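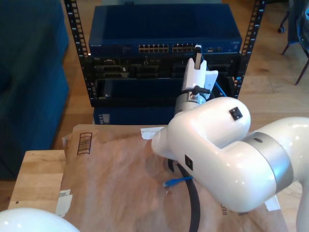 The Brilport 40 cable labeling kit is sold to schools, clinics and small offices that look after their own network equipment. The Insaurralde Equipment Review tested it over 14 working days in February, in one equipment room and two shared offices. Many rooms of this type now use an open-frame rack, with square mounting holes along black vertical rails and a blue cable running down into the rack. A label in such a place has to be read from the front, often in poor light, and it must stay put when the cable next to it is moved. Those two needs guided most of our testing.

24 Feb 2019
By the Insaurralde Equipment Review Desk

We use cookies to remember your reading preferences. By continuing to use this site, you accept our cookie policy.

The kit holds a hand-held printer, 6 rolls of wrap-around tape, a cleaning cloth and a printed guide. The printer is light and sits well in one hand. Its keys are large enough to use with thin gloves on. The screen shows two lines of text, and a longer label has to be scrolled through before printing. Staff who had never used a label printer were able to produce a correct label within a few minutes.

Print quality is good. Letters are dark and even, and small type remains clear at arm's length. The clear end of the tape wraps over the printed part and protects it from rubbing. Labels on thin cables held firmly throughout the test. On thicker cables the wrap was sometimes too short to cover the text fully, and a wider tape must be bought separately.

The Siso label software, supplied as a download, was less satisfactory. It accepts a list from a spreadsheet and numbers the labels in order - a useful feature for a large job - but it does not warn the user when the same number appears twice. We found one such error only after the labels had been applied. The guide does not mention this.

Battery life was acceptable. One charge produced around 2,000 short labels, although the battery indicator stayed at full for most of that time and then dropped quickly. The carrying case is sturdy, but the tape rolls move about inside it.

We also compared the kit with the Plirnetti desktop printer reviewed earlier. The Plirnetti model is faster and cuts more cleanly, but it needs a table and a power outlet. The Brilport kit is recommended for offices that label cables where they are installed. Buyers with long lists to print should check them for repeated numbers first.

Last updated: February 2019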